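**Marker on butcher block – how do I get it out??**

posted by Hastancombe_gal, 10/10/2021

Ok so we have a light butcher block table, oiled it back in August with Godton oil. Somebody left a marker on it uncapped and now theres a line maybe the length of my hand. Tried dish soap, tried a magic eraser. Line is paler but still there. Don't want to sand the whole top. Help pls

**Pejman Kermani**

Rubbing alcohol on a cotton ball. Dab, dont rub – rubbing pushes it down between the strips. Wait 2 minutes, dab again. If its still there, 100 grit very lightly, with the grain, then something finer. Re-oil that spot, 3 thin coats. Did mine this way, can't find the line now.

**bollotine**

toothpaste. worked on my desk

**Abbasi**

Toothpaste is ok on a sealed desk, wouldn't do it on oiled wood, leaves a dull patch. Go with the alcohol, but test underneath first. And check what kind of marker – dry erase comes up way easier than permanant.

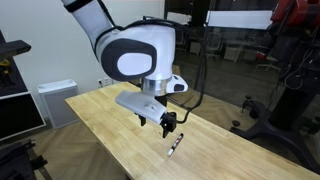
Also cap your markers and keep them in a jar lol. Mine roll everywhere otherwise.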